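This site uses cookies to remember your preferences. Accept | Manage settings

Course Notes: Facilities Planning, Unit 5
Posted Jun 7, 2024 by Kyriaki Giannakopoulos
3 min read

Cable management at work tables

A cable run is divided into the fixed portion (wall outlet to table) and the free portion (table edge to device). Building codes and most inspection forms deal with the fixed portion. The free portion is usually left to the occupant, and it changes whenever equipment is moved.

Slack is the extra length left in the free portion. Too little slack loads the connector when a device is turned or lifted. Too much slack lies on the work surface and reduces usable area. For the Jurnelby exercise, use a slack allowance of 300 mm per device and a table height of 92 cm.

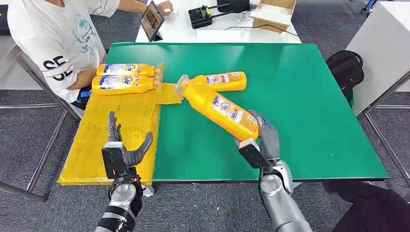 Surface routing means that the free portion crosses the top of the table. It needs no hardware and can be changed in seconds, but it exposes the cable to pinching and snagging. A thin black cable looped over a white tabletop, with an open cardboard box at one end of the table, is a typical case. The color contrast makes the cable easy to see. The loop still takes up area that cannot be used for anything flat, and on the plan it is drawn as occupied.

Under-surface routing uses a tray or clips below the top. Access is slower. Label both ends of each cable before it enters the tray, and keep power and data in separate channels.

Assignment: redraw the Hultirlow floor plan with 2 routing options and list the slack for each device. Submit to Gerardo Serra. Section 5.2 covers floor boxes.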